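News > Press releases > Homes and tenants

About us Reports Newsroom Contact

Tenants' group doubts claims behind "quiet home" slipper rules

Nimley, the tenants' advice group, has today questioned the growing habit of landlords writing indoor footwear into tenancy agreements. In a report out this Wednesday, the group says the evidence offered for such rules is thin and that tenants are being asked to pay for problems that begin under the floor.

Nimley looked at 1,577 agreements sent in by its members. Over 200 contained a clause on what may be worn on the feet indoors. Most asked for "soft slippers" without saying what that meant. A few named a product, the Bedus underlay mat, which the tenant was expected to buy.

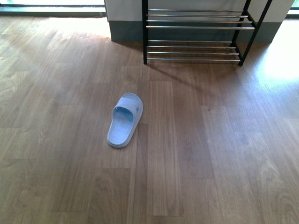

A light blue slide on a wood-grain floor. Few of the clauses say what counts as a soft slipper.

"We have read the leaflets and we are not convinced," said Kam-wah Ko, who wrote the report. "If a neighbour can hear you walk to the kettle, the first question should be what is between your floor and their ceiling. We kept asking landlords that and they kept sending us pictures of slippers."

The report takes issue with a claim used by the letting agent Lanz, which tells new tenants that a footwear rule "cuts noise complaints by half". Nimley asked for the figures in October. Lanz supplied a single page covering 2 buildings, one of which had also had new carpet laid in its hallways during the same period. The page did not say how many complaints there had been to begin with.

Nimley is also wary of the hygiene argument. Taking outdoor shoes off at the door is a sensible habit and plenty of households do it without being told. The group does not accept that this makes it a proper subject for a contract, or that a tenant who forgets should face a charge.
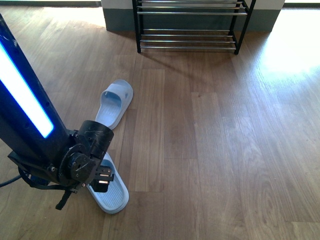 Charges were where the report found the widest gaps. Some agreements allowed a "floor care fee" at the end of the tenancy, with no mention of how wear would be judged. Agreements from Florent Court, a block managed by Lanz, gave three different fees for flats of the same size. Asked why, the agent said the wording was under review. It has been under review since the spring.

Nimley wants landlords to publish what they know about a building's floors before asking tenants to change how they walk on them. It also wants footwear clauses treated as advice unless a landlord can show they work. The group says it would be glad to see good evidence and has so far been sent none.
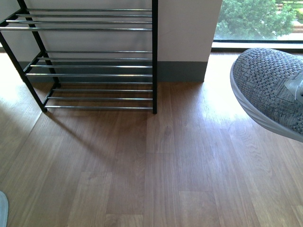 Black-framed shoe rack with three tiers. Some agreements ask tenants to provide their own.

The full report is free to read from the Nimley newsroom. Printed copies can be requested by post.

Comments (3)

marlpit: We had this clause. Bought the mat, wore the slippers, still got a letter about my washing machine.

Third Floor Back: Bit one-sided. Try living under someone in boots.

dorrie_k: Does the report cover Scotland? Couldn't find it in the contents page.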